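Wednesday, notebook 14, Clodow bench

Carrying on from the adhesive peel entries. H. Kong and I agreed on Monday's numbers being too scattered to use, so the first job was to find out whether the spread comes from the glue, the board or the test.

Stock: batch 2633 of the water-based carton adhesive, from the Mercombe drum. Board is the single-wall from Seok, the same pallet as last time, top sheets discarded. Strips cut 25 mm wide on the small guillotine. The blade is dull on the last third of its length, so all strips were cut at the near end.

08:50. Viscosity checked before anything else, spindle 3, 20 rpm. First reading drifted down for two minutes and then held. Stirred by hand, waited, repeated, and got the same value within the resolution of the dial. Drum had been standing over the weekend with the lid on but the clamp ring loose. Skin on the surface, thin, lifted off in one piece. No lumps below it. Ring now tightened and tagged.

09:30. Conditioning. Board was in the cabinet overnight at 23 C and 50 percent RH. Chart is flat except for one step when the door was opened. Seul-gi wants the chart paper kept with the results from now on, so it is stapled to the facing page.

10:15. Drawdowns with the wire bar. Open time fixed at 10 seconds by stopwatch, then closed under the steel block for 60 seconds. On Monday two of us were doing the closing and we were not doing it the same way: Deok-su lowers the block flat, I was setting one edge down first and letting it roll. Today all flat. I think this is most of the problem.

11:40. Peel, first set, 400 mm/min. Fiber tear on every strip, fairly even across the width. Trace is much cleaner than Monday's, with no sawtooth at the start. One strip slipped in the lower jaw and was rejected; the jaw face needs a new piece of emery cloth.

Second set, same speed, block rolled on deliberately. Tear is patchy toward the side that went down last. Mean is lower and the spread is back. Good enough for me to call it the closing step and leave the glue alone. 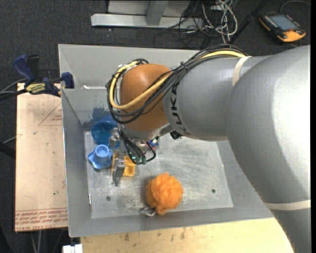
KUKA arm over the open metal bin.

13:20. After lunch, coat weight. Weighed blanks, coated, dried at 105 C to constant weight, weighed again. The small balance would not settle with the fume hood running, so the hood was turned down and the draft shield closed. Zero checked between every blank. Mal-soon's sheet from February has the wet weight entered in the dry column for the last four rows; corrected in pencil and initialed. The February average moves down, and it now agrees with the supplier's figure much better than it did.

14:35. Slow set. Babita asked whether the low speed tells us anything different. Ran a few strips at a tenth of the speed. Failure is still in the board, but deeper, second ply in places. Not a glue measurement at that point, so I would not put it in the report. Traces are in the folder under 379 if anybody wants to argue.

15:10. Tried the Wallow board for comparison, offcuts only. Recycled liner, noticeably more absorbent, and the film had gone dull before the 10 seconds were up. Three strips out of the set peeled clean with no tear. Shorter open time would probably fix it, but there was not enough material left to try. Have asked for a full bundle.

16:00. Cleaned down. Wire bar soaked in warm water and brushed along the winding, never across it. Found dried adhesive packed between the turns at the left end, old, not from today. That end has been laying down a thinner film for who knows how long. Repeat one drawdown with the clean bar before trusting any of the coat weights above.

To do:
Repeat coat weight, clean bar, same board
New emery cloth on lower jaw
Guillotine blade out for grinding
Write the closing step into the method: block lowered flat, 60 s, no hand pressure
Open time series on Wallow board at 4, 6, 8 and 10 s when the bundle arrives
Ask Deok-su where the spare clamp ring went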